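Give me the plain gripper every time

I have spent most of July swapping grippers on the same arm, and I've come out of it far fonder of the simple ones than I expected! We had a soft three-fingered hand from Skodwood, a suction head from Fovlow and a basic two-finger gripper, and the two-finger one is what I keep bolting back on.

My case is mostly about seeing. With a camera at the wrist, whatever you fit in front of it eats your view. The Skodwood hand is lovely, but once it opens, a good part of the picture is Skodwood hand. Two fingers that narrow to a point leave you the table between them, and the things on either side as well — a pad of sticky notes, a marker, the binder clips in a mesh organiser. You can see where the tips are heading, and so can the controller.

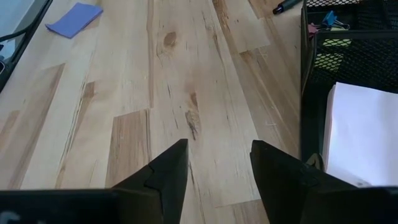 What about the hard cases?

Hala Alaoui, who ran the other half of our trials, thinks I'm being unfair to suction, and on flat things she has a point. A sheet of paper is a misery for fingers. Over 1,992 attempts the Fovlow head won on paper and card, and it wasn't close. Clips and pens went the other way, and wire mesh is hopeless for a cup (air goes straight through it).

Still, a desk is mostly awkward little objects, and I'd take pointed tips and a clear view over a clever hand I have to look around. We're trying narrower tips from Belmonte next, with the camera tilted a little further down, and I can't wait to get them on.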